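The Medium of Bundgaard Street
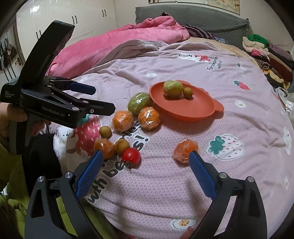
Tove Toft had paid 80 dollars to hear from her dead aunt, and so far the aunt had nothing to say that wasn't printed in the obituary. Mesfin Tufa sat on the other side of the card table with his eyes shut. He said Celine was at peace. He said she had loved her garden, which was a safe guess for a woman of her age and wrong. Celine had killed every plant she ever owned. What she loved was fruit, and she bought it one piece at a time, oranges in shiny clear plastic, and laid it out on the bed beside an orange-red plate as if company was coming. Any real ghost of hers would have started with the oranges.

"She wants you to forgive someone," Mesfin said.

"Who?"

"A man. The name has an S in it."

Tove had an uncle Svend and a landlord called Steinar. She supposed most people could find an S if they went looking. She kept her face still and gave him nothing.

He frowned. The radiator knocked 3 times, and he nodded at it, a little too fast.

"She says you never peeled them for her," he said. "When her hands got bad."

Tove picked up her coat. She was down the stairs and out on the street before she thought to ask him peeled what.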